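Warum eine Robotik-AG auch ohne Roboter auskommt

In unserer Schule gibt es seit zwei Jahren eine Robotik-AG, die keinen einzigen Roboter besitzt. Wir arbeiten in der Simulation. Auf dem Elternabend wurde ich gefragt, ob das überhaupt noch Robotik sei oder schon ein Computerspiel. Die Frage war freundlich gemeint, und ich habe sie damals schlecht beantwortet. Deshalb möchte ich es hier schriftlich versuchen, in einer Sprache, die nicht meine Muttersprache ist und die ich erst als Erwachsene gelernt habe.

Zuerst das Geld, denn darüber spricht man in Iltside nicht gern. Ein Arm mit Greifer, der eine Tasse zuverlässig hält, kostet mehr, als unsere Schule in einem Jahr für alle Arbeitsgemeinschaften zusammen ausgibt. Ein Bausatz auf Rädern wäre bezahlbar. Damit kann man einer schwarzen Linie folgen, und das ist eine gute Übung für die ersten Wochen. Danach wird es den Älteren langweilig, und sie kommen nicht mehr. Ich habe es an meiner früheren Schule in Cluston so erlebt und wollte es nicht wiederholen.

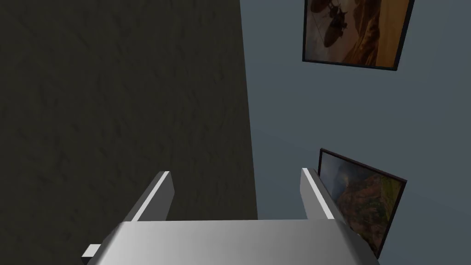
Wer einen Roboter programmiert, muss lernen, mit wenig Wissen auszukommen. Das ist für mich der Kern des Faches, und gerade diesen Kern sieht man in der Simulation sehr deutlich. Die Jugendlichen kennen ja den ganzen Raum, sie haben ihn auf dem Bildschirm schon von allen Seiten betrachtet. Das Programm kennt ihn nicht. Blickt es über den Greifer hinweg, so hat es vielleicht zwei weit geöffnete Finger vor sich, eine dunkle raue Fläche und an der hellen Wand zwei schiefe Bilder. Aus solchen Resten soll es schließen, wo es steht und wohin es sich drehen muss. Beim ersten Mal sind die Schüler empört und sagen, das sei unmöglich. Dann beginnen sie zu überlegen, welche Merkmale sich im Raum wiederfinden lassen und welche nicht, und damit sind wir mitten in einer Frage, über die auch Erwachsene in ihrem Beruf lange nachdenken.

Der Einwand mit dem Computerspiel hat trotzdem einen wahren Teil. In der Simulation geht nichts kaputt. Eine Tasse, die zu Boden fällt, steht nach dem Neustart wieder auf dem Tisch, und mancher Schüler wird davon bequem. Er ändert eine Zahl, startet neu, ändert wieder eine Zahl. Ich nenne das Würfeln, und ich habe lange nicht gewusst, was ich dagegen tun soll. Seit dem letzten Schuljahr gilt bei uns eine Regel: Vor jedem Start schreibt man einen Satz auf Papier, was geschehen wird und warum. Die Regel ist unbeliebt. Aber die Hefte sind inzwischen das Wertvollste, was wir haben, und ich lese sie lieber als den Programmcode.

Unser Projekt heißt Stellura, den Namen haben die Schüler gewählt. Die Aufgabe klingt bescheiden: Der Roboter soll in einer Küche den Tisch abräumen. Eine Gruppe beschäftigt sich mit der Wahrnehmung, eine andere mit den Bewegungen der Arme. Die dritte Gruppe, die sich Fu nennt, schreibt die Reihenfolge der Schritte und streitet sich mit den beiden anderen.

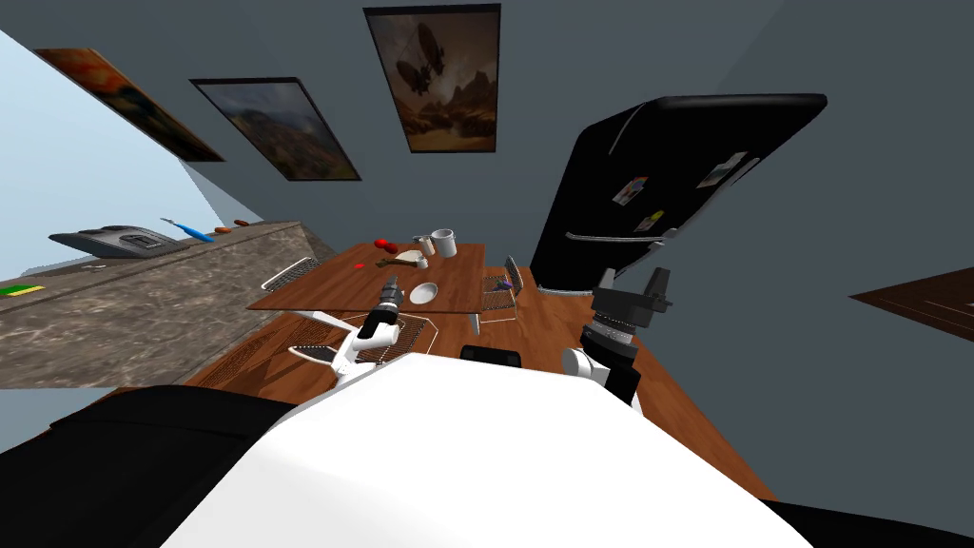 Der Streit gehört dazu, und er ist meistens sachlich. Soll ein Arm warten, bis der andere fertig ist? Darf man eine Schüssel über einen Stuhl hinweg heben, oder fährt man besser um ihn herum? Für solche Fragen reichen 40 Minuten in der Woche natürlich nicht. Wir haben deshalb um eine Doppelstunde gebeten und bis heute keine Antwort bekommen.

Was ich mir wünsche, ist kein teures Gerät. Ich wünsche mir, dass die Schulleitung die Simulation als vollwertige Arbeit anerkennt, auch beim Schulpreis, wo bisher nur zugelassen ist, was man auf einen Tisch stellen kann. Im April wird über die neuen Regeln entschieden. Wer Zweifel hat, darf vorher gern zu uns in den Computerraum kommen und in den Heften blättern.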